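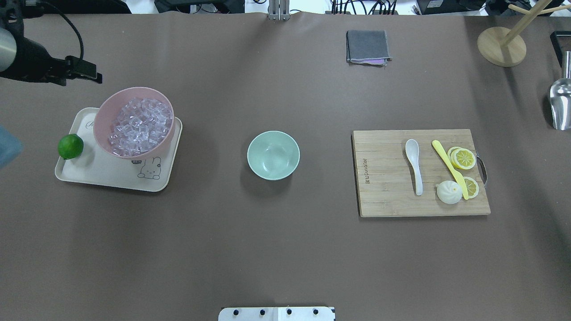 3.2 Collecting the demonstrations

I'll be upfront that we started this part with far too much confidence. Our first plan was to script every task down to the order of the grasps, and after one Saturday of that we had a pile of recordings that all looked the same (and a very bored Fanni Barta at the controls). So we loosened things up. Each operator now gets a one-line goal, such as moving the lime into the green bowl, and picks their own way of doing it.

The table in Figure 4 is one of our 16 kitchen layouts. We like mixing things that roll, things that are flat and things that sit in a heap, and the ice cubes in the pink bowl are my personal favorite – clear objects give our depth estimates a really hard time! The lemon slices on the cutting board are there for a similar reason, as a thin thing lying on a flat thing is tricky to pick up.

Between episodes the operator shuffles the objects by hand. We tried using printed placement maps for a while, but Jenő kept finding that people lined everything up far too neatly, so we dropped them in April. We kept 94 demonstrations per layout and held back 2 layouts for testing. Failed grasps stay in as long as the operator recovers and finishes the task, and we tag them so they can be filtered out later (see Section 5).

Figure 4. A kitchen layout from the Betura set.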